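How to Request a Replacement Part Under the Household Goods Scheme

Camanbridge Consumer Services
Guidance last reviewed 13th April

This guide explains how residents of Camanbridge may request a replacement part for a household item bought from a participating retailer. It applies to kitchenware, storage goods and small appliances. Furniture and large appliances are handled under separate guidance, which is available at the Lunde Street counter.

Before you begin

Find your proof of purchase. A paper receipt, an emailed receipt or a bank statement showing the retailer's name will be accepted. If the item was a gift, ask the giver for a copy of the receipt. Gift cards and packing slips are not proof of purchase.

Next, locate the model number. On most kitchenware it is molded or stamped into the base. On small appliances it is printed on the rating label, usually close to the power cord. Write the number down exactly as it appears, including any letters at the end. Requests are often delayed when the final letter, which normally indicates the color or the year of production, has been left off.

Step 1. Check that the part is listed

Participating retailers publish their parts lists through the Skeltel directory. Enter the model number in the search field and select "Parts and Accessories." Lids, seals, handles, feet and inner trays are commonly listed. Glass parts are listed only by certain retailers.

If the model does not appear, search again without the final letter. If it still does not appear, go directly to Step 3.

Step 2. Complete Form 728

Form 728 is two pages long. The first page asks for your contact details and the date of purchase. The second page asks for the model number, the part needed and a short statement of what is wrong with the present part. One sentence is enough: "The seal has split along the inner edge" is a suitable statement. "Broken" will be returned to you for more detail.

Use a separate form for each item. Several parts for the same item may be entered on one form. Sign the second page in ink, or type your full name if you are filing online.

Step 3. Submit the request

Forms may be filed online, mailed, or handed in at the Lunde Street counter. Keep a copy of everything you send. Do not enclose the damaged part unless you are asked for it - the mail room cannot store loose goods, and parts sent without a reference number may be discarded.

You will receive a reference number within three working days. Quote it in all later messages. 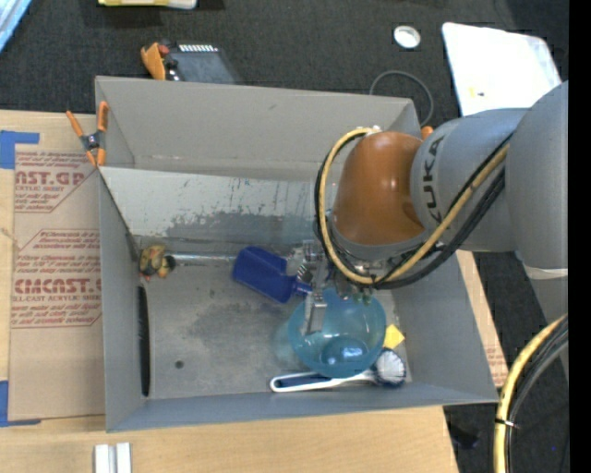 How long does a replacement part take to arrive?

Most parts are sent out about 23 days after the reference number is issued. Parts that must be ordered from outside the region take longer, and the retailer will write to you with a revised date.

Step 4. Receive and check the part

Parts are delivered by Pluvov to the address on your form. Open the package on the day it arrives and compare the number on the part with the number on the delivery note. If the two do not match, leave the part in its wrapping and report the error using your reference number. A part that has been fitted or washed cannot be exchanged.

Fees

There is no charge for a part requested within 2 years of purchase. After that period the retailer may charge the listed price of the part, together with postage. You will be told the full amount before the order is placed, and you may withdraw at that point without cost.

If your request is refused

A refusal letter will state the reason and the name of the retailer concerned. You may ask for a review by writing to the Lunde Street counter and enclosing a copy of the letter. Reviews are not held in September, when the annual parts list is revised - letters received during that month are answered in the order in which they arrived once the new list has been issued.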